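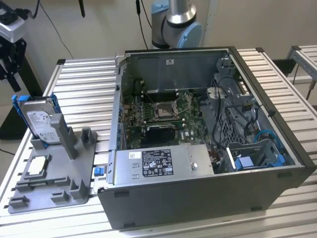

Our ward is getting a boundary change and I have spent most of March reading about it, so I may as well write some of it down.

At present the town has one councillor for 2,787 electors, which the review says is too many. The plan is to split us in two along the old railway line. Everything north of it would be joined with Pritchard and the farms beyond, and the rest would stay as it is with a new name. I live 40 yards on the wrong side, or the right side, depending on who you ask.

I went to the evening meeting at the school. It started at seven and there were around 300 chairs out, most of them taken. Iolo Ellis, our councillor for the past two terms, spoke first and said he would prefer the town kept whole with two members sharing it. He said people here use one surgery and one library and would not know which councillor to ring. A woman from Pritchard said they had asked for a member of their own twice before and been turned down both times.

I have some sympathy with her. The buses there are poor and the council has never done much about the road.

The earlier consultation drew 111 written replies, and a summary of them is in the library on the table by the door. Most are against the split. A few are only about parking.

I sent mine in last night. I asked for two members for the whole town, and for Pritchard to be looked at separately. The form is four pages long, but you can leave most of it blank and just fill in the box at the end. Replies close at noon on the last day of the month.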